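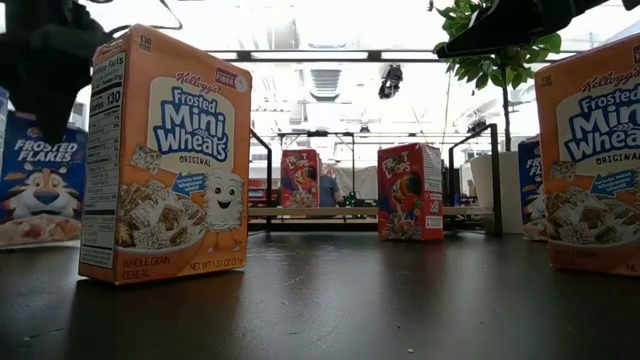 Money Confidence Team, Undcombe Savings

By Lovisa Westerberg, October

Would you like to help people in Undcombe feel calmer about their money? We're looking for 23 people to join our next round of money mentors, and you don't need a background in banking to be one of them. If you've ever sat at a kitchen table with a pile of bills and worked out which to pay first, you already know a fair bit of what we teach!

Money mentors meet members of the public one to one, or sometimes as a couple, and help them get to grips with everyday things: reading a payslip, setting up a standing order, planning for the car's MOT, putting a little by for Christmas. You won't sell anything and you won't give regulated advice. If someone needs debt advice, a pension specialist or help with a benefits appeal, you'll pass them on to the right people and we'll show you how.

What you'll be doing

Each mentor is matched with 3 people over the winter. You'll see each of them for 60 minutes at a time, usually once a fortnight, in the upstairs rooms at Berge House or at our Vovness branch (which has step-free access and much better coffee). Between meetings there's a short form to fill in, and you can ring the team if something has come up that you'd like to talk over.

Most people come to us with something quite ordinary in mind. Food shopping is a favourite place to begin – we have a lovely exercise using a week's worth of till receipts – and then we tend to move on to energy bills, phone contracts and the subscriptions that everyone forgets they have. Some go on to open their first savings account. Others just want to be able to open their post without a knot in the stomach, and that's every bit as good a reason to come.

Last year our mentors held 153 meetings between them, and I loved reading the notes that came back. One mentor spent a whole session helping a retired bus driver move his bills so they all went out the day after his pension came in. He'd been meaning to do it for years.

Training and support

You'll have three evening sessions before you meet anyone, all starting at 6.30pm at Berge House. They're led by Mekdes Gebretsadik, our training lead, who worked on a mortgage helpdesk before she came to us and has a real gift for explaining interest rates. The first session covers listening and confidentiality. The second is budgeting, using the Drarer workbook, and the third is practice conversations in pairs. People dread that last one and then don't want to go home! 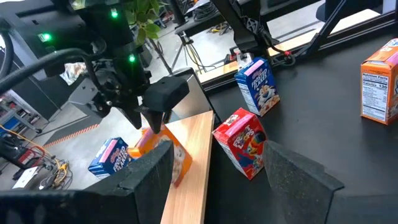
Who we'd like to hear from

We want our mentors to be as mixed as the town is. You might be working, retired, studying, at home with children or between jobs. You do need to be 18 or over, able to keep things private and happy to chat with people whose lives may look very different from yours. Basic maths is plenty, and there's always a calculator in the room.

We'd especially like to hear from people who speak a second language, people who rent, and people who've been self-employed, as we're often asked for mentors who know what it's like when income goes up and down from month to month.

Having had money troubles of your own is no bar at all. Several of our current mentors have been through it, and they're wonderful at putting others at ease.

What you'll get

The role is unpaid, but we cover bus fares, mileage and parking, and we can help with childcare costs if you speak to us beforehand. You'll keep your copy of the Drarer workbook, and we're glad to write you a reference once you've finished your first round. Mentors also meet up once a month at Vovness to swap stories (no names, naturally) and eat cake.

How to apply

Pick up a form at either branch, or ask at the counter and we'll post one to you. It's two pages long. Tell us a little about yourself, why this appeals and which evenings you can manage. If writing isn't your thing, Mekdes is happy to take your answers over the phone.

We'll invite everyone who applies to an informal chat, and we'll ask for two people who can vouch for you. There is also a background check, which we arrange and pay for. Please get your form back to us by the end of October, marked for the attention of Lovisa Westerberg.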